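Why Do Some Paints Wash Off and Others Stay Put Forever?

I have a blue thumb today. It was a lot bluer this morning, and I've washed it five times! My sweater sleeve has a blue spot too, and I think that one is going to be there until the sweater falls apart. So let's talk about blue stuff, and where it sticks, and why.

What is paint made of?

Paint has two main parts. The first part is the color, and the grown-up word for it is pigment. Pigment is a very, very fine powder. If you rubbed a stick of chalk on the sidewalk and then blew on it, the dust flying up would be a bit like pigment.

The second part is the sticky stuff that holds the powder together and glues it to whatever you are painting. That's called the binder. In the watercolors you use at school, the binder is usually a kind of plant gum that melts away in water. That's why you can wake up a dried-out watercolor with a wet brush, even if it has been sitting in a drawer since March.

Acrylic paint is different. Its binder is made of teeny plastic bits floating in water. When the water dries up, the bits squish together and turn into a thin, stretchy skin. Once that happens, water can't get it apart again. (This is what happened to my sleeve.)

Bumpy or smooth?

Now think about where the paint lands. Paper looks flat, but if you could shrink down and walk across it, you'd be climbing over a giant tangled pile of strings. Those strings are plant fibers. Wet paint sneaks in between them and soaks down, and then it's stuck. Cloth is the same, only with bigger strings.

A shiny plate is the opposite. Most plates are made of clay that has been baked in a super hot oven called a kiln, often hotter than 1,000 degrees Celsius. The shiny coat on top is glaze, and glaze is really a thin layer of glass. Glass doesn't have strings or holes for the color to hide in, so the color has to sit on top.

This is why lots of painters mix their colors on an old plate. I do it all the time.

Try it yourself

Ask a grown-up to help you find these:

an old shiny plate that isn't used for food anymore
a piece of paper
2 drops of washable blue paint
a damp cloth
a small tub with a lid

Put one drop on the plate and one on the paper. Smear each one with a finger, then wait 9 minutes. Go have a snack! (Wash your hands first, please.)

When you come back, wipe both smears with the damp cloth. Which one comes off more easily? Which one leaves a ghost behind? 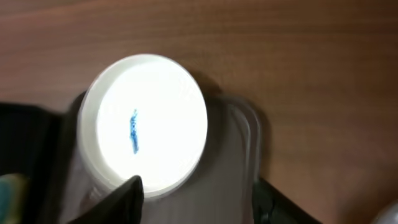
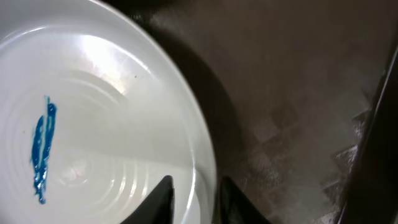
If you have paint left over, scoop it into the tub and press the lid down all the way around. Paint dries when its water floats off into the air, and a tight lid keeps that water inside. I like to write on my lids so I know what I've got. Once I forgot, and I opened what I thought was yellow and it was glue. My sun picture had to wait until after lunch.

What about markers?

Markers are trickier. Many of them use dye, and dye dissolves completely, the way sugar does in lemonade. Permanent markers often use alcohol where washable ones use water. The alcohol dries fast and leaves the color and some sticky stuff behind, and plain water can't do much about it. So check the side of the marker before you draw on anything you want back.

Words to know

Pigment: the colored powder in paint
Binder: the stuff that makes the powder stick
Glaze: the thin glassy coat on a plate or a mug
Dissolve: to mix into a liquid so well that you can't see the bits anymore

Next time I want to find out why mixing every color in the box makes brown. Save me your muddiest paint water!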